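Tuvavia 桌面餐具收纳组 产品资料
资料版本日期：2019-08-28

一、产品概述

本组产品用于小户型餐桌及办公区茶水台的日常摆放与餐后归位，由金属网线收纳架、条纹餐垫和陶瓷碗碟构成。各件可单独订购，订货号相互独立。由 Zosex 负责网线件加工，Lodport 负责仓储及发运。本页内容适用于家用款，商用加高款另见 Won 系列资料。

二、组成

网线收纳架：黑色，敞口，细金属线焊接成型，侧壁为格状结构，可放勺、筷及小件。
条纹餐垫：长方形，浅底条纹，平铺使用，单面印色。
碗：浅绿色陶瓷，釉面，圆口。
碟：白色，用于承托碗体。
勺：白色，直柄，可与碗配套，也可单独补购。

三、型号与订货

TV-16：标准组，含上述全部组件。
TV-16N：仅网线收纳架，不含餐具。
TV-16M：仅餐垫，两张一包。
餐具补充件按件计价，最小起订量为 2 件。经销商整批订货达到 2000 组可指定餐垫条纹颜色，订货编码后缀为 1142。

四、材料与表面处理

网线件为碳钢线材，焊接后打磨焊点，再做黑色粉末喷涂。焊点处涂层略厚属正常工艺现象。涂层破损后应停止接触潮湿餐具，破损处可用同色补漆笔处理，补漆后静置至完全固化。
陶瓷件为高温烧成，釉面光滑，不同批次釉色存在轻微差异，补购时不保证与原件完全一致。
餐垫为编织基材，可卷曲存放，不宜对折。长期对折后折痕不可恢复，不在保修范围内。

五、摆放建议

餐垫置于就餐者正前方，长边方向按桌面进深选择。碟放在餐垫上，碗置于碟上，用餐时勺可搁在碗内。收纳架放在餐垫一侧的空桌面上，与餐垫之间留出手部取放的间距。
桌面带有穿线孔时，收纳架底脚应避开孔口，四角均落在实面上。木质桌面建议在底脚下加贴透明垫片，垫片不随货附带。
收纳架内勺头朝上或朝下均可。勺头朝上便于辨认，勺头朝下时柄端外露，取用时不接触入口部位。同一架内建议统一方向。

木桌面上的网线架与餐具：

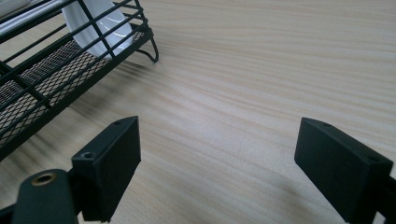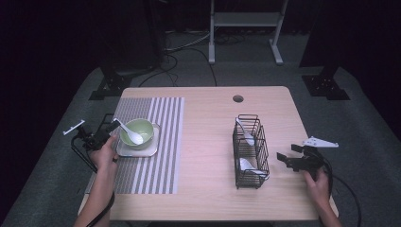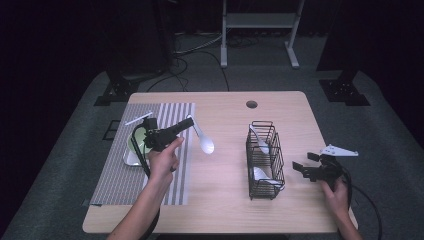
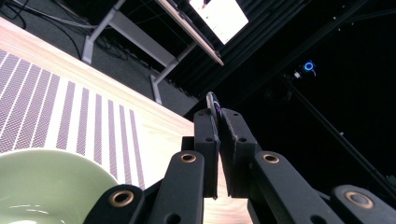
六、清洁与维护

网线架用中性洗涤剂和软毛刷清洗，格线交叉处容易积存水垢，应逐面刷洗后擦干。不得使用钢丝球及含氯漂白剂。
陶瓷件可机洗，装入洗碗机时件与件之间不得相碰。餐垫以湿布擦拭，平铺晾干，不可熨烫，不可置于热锅之下。
收纳架不可放入烤箱、微波炉或消毒柜的高温层。

七、包装与运输

标准组为单盒包装，碗、碟之间以瓦楞纸隔开，勺单独套袋。外箱每箱最多装 16 组，堆码高度按箱体标识执行。开箱后发现陶瓷件破损，应保留内衬及外箱标签，凭照片向发货仓申请补件。

八、保修

网线件焊点脱开、喷涂成片脱落，在保修期内予以更换。磕碰、划伤、使用强酸强碱清洗造成的损坏除外。陶瓷件仅受理到货破损。

九、变更说明

12 月起，TV-16N 底脚改为加宽弯脚，外形尺寸不变，订货号不变。旧款底脚库存售完为止，订单中不接受指定新旧款。

技术资料编制：Byung-chul Tak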